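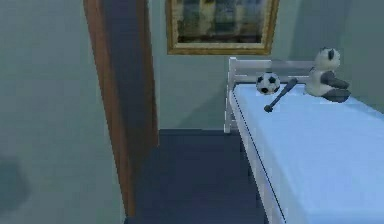 Bedroom corner with a single bed and gray-green wall.

We use cookies to keep the site working and to count visits. Accept / Manage settings

Progress report: Durnileo shop start-up grant
Prepared by Rhonda Tremblay for Rajitha Saha, Ivuvton Small Business Fund
Period covered: through the end of July

Durnileo has sold home goods online and at weekend markets. The grant helps pay for our first permanent shop, on Prikis Street. At the time of the last report we had a signed lease and no fixtures. We now have the sales floor painted, the counter in place and the card reader working. The opening has moved back two weeks, for reasons given below.

Lease and permits

The landlord, Arturo Valentini, agreed to let us start work before the rent began. The occupancy permit came through on the second try. The inspector's first visit turned up an exit sign that didn't light and a back door that opened the wrong way. Both were fixed, and the cost came out of the contingency line. The sign permit is still open. The city wants a drawing that shows the bracket attached to the brick, and our sign maker has promised it by Thursday.

Stock

We planned to open with 60 product lines and have 87 on the shelves or in the stockroom. I ordered too widely in bedding. Kalliopi Mitsotakis-Vlachou, who does our buying, has gone through the list with me and we won't reorder the slower lines until we've seen a full season in the shop. Kitchen goods are closer to plan. Our main kitchen supplier raised its minimum order in the spring, so we combined two smaller orders into one and asked for later payment.
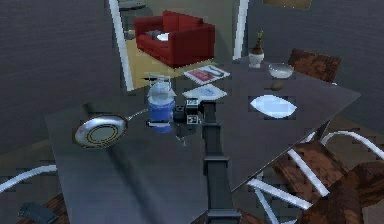 They agreed to the later date on the first order only. The second order will have to be paid on delivery, and I've moved that payment forward in the cash flow sheet attached to the email version of this report. It leaves us tight for one month. We don't expect to need the overdraft, but the bank has confirmed it is there.

Point of sale and inventory

We chose Miranda for the register and inventory software. Moving the online catalog across took longer than planned because sizes and colors had been entered differently over the years. Kosmas Raptis cleaned up the list by hand. Online and shop stock now draw on the same count, and test sales have gone through correctly, including returns. Gift cards don't work yet. We will open without them if we have to.

Fixtures and fit-out 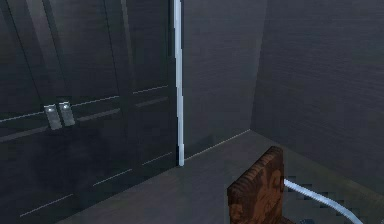

Most of the delay comes from the fit-out. The first joiner withdrew after measuring, and the second couldn't start until the following month. We also changed the plan for the back wall. The open shelving we budgeted for would have put our spare stock in full view of customers, so we have asked for closed storage, with tall door panels in a dark charcoal finish much like the wardrobe shown. The new quote is some 20 percent over the original line. We have covered the difference by keeping the existing lights and dropping the second display table. The total budget hasn't changed.

Staffing

One part-time sales position has been offered and accepted. The weekend position is still open. Kalliopi and I will cover weekends until it is filled.

Request

We ask the fund to approve the new opening date and the transfer from lighting to fixtures. No additional money is requested. Receipts for the exit sign, the door and the joiner's deposit have been uploaded. The next report will include our first sales figures from the shop, kept separate from online and market sales.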